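12/16/24
By Ilse Diekmann, Ulises Chambi and Fredy Muñoz
6 min read

4. Culvert design and amphibian movement

4.1 Study area

The Prornville road network crosses a low plain of mixed pasture and second-growth forest. Most of the temporary ponds in the plain lie on the east side of the main road, while the forest used by adult frogs and salamanders outside the breeding season lies mainly on the west side. Animals moving between the two must cross the pavement or pass through a culvert. The culverts were built to carry storm water, and their size and slope were set by drainage needs alone.

We mapped 139 ponds from air photos and checked each on foot during the first spring. Ponds within 600 meters of the road were kept for the movement analysis. Ponds beyond that distance were used only to estimate the regional species pool. Land cover was taken from the county layer and corrected by hand where recent clearing had changed the forest edge.

Figure 3. Red plastic basket with a small green fruit inside, on a parquet floor near a white cabinet.
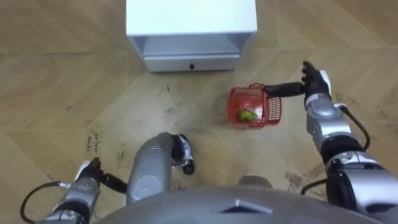 4.2 Culvert survey

A total of 21 culverts met the criteria for the survey: open at both ends, free of grates, and not under permanent water. For each culvert we recorded length, inner width, slope, floor material, and the height of any drop at the outlet. Light level was measured at the midpoint at noon under clear sky. Track plates were placed at both ends on rainy nights and read the next morning. A passage was scored when tracks of the same type, heading in the same direction, appeared on both plates.

Track plates cannot separate individuals. One animal passing through a culvert on several nights is scored several times, and the results should be read as an index of use. Small salamanders leave faint marks that heavy rain can erase, so their use of the culverts is probably underestimated. J. Villanueva read all plates in the first season and Y. Agudelo in the second; a shared set of plates was read by both to check agreement.

4.3 Results

Outlet drop was the strongest single predictor of use. Culverts with an outlet level with the ground were used by both frogs and salamanders, while those with a drop of up to 7 centimeters were used mainly by frogs. Length had a weaker effect, and it could not be fully separated from light level, as the longest culverts were also the darkest. Floor material mattered for salamanders only. Bare metal floors had few salamander tracks, and floors covered with natural sediment had the most.

Forest cover near the west opening improved the fit of the model for both groups. Traffic volume did not, although its range across the study area was narrow.

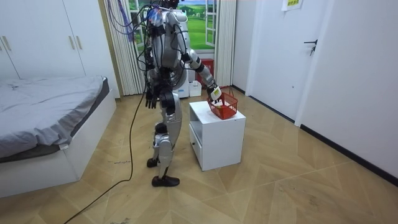 Can existing culverts replace purpose-built amphibian tunnels?

In part. A storm culvert with a level outlet and sediment on its floor can carry regular movement, but our data do not show whether that movement is enough to keep a pond population stable. That would require marked animals and breeding counts over several years.

4.4 Limits of the data

Both seasons were wetter than the long-term mean. In dry years the animals move on fewer nights, and crossings may be more tightly grouped. The September return movement of juveniles was sampled in the second season only and is left out of the model.

Contact: corresponding author, I. Diekmann | © The authors | Back to top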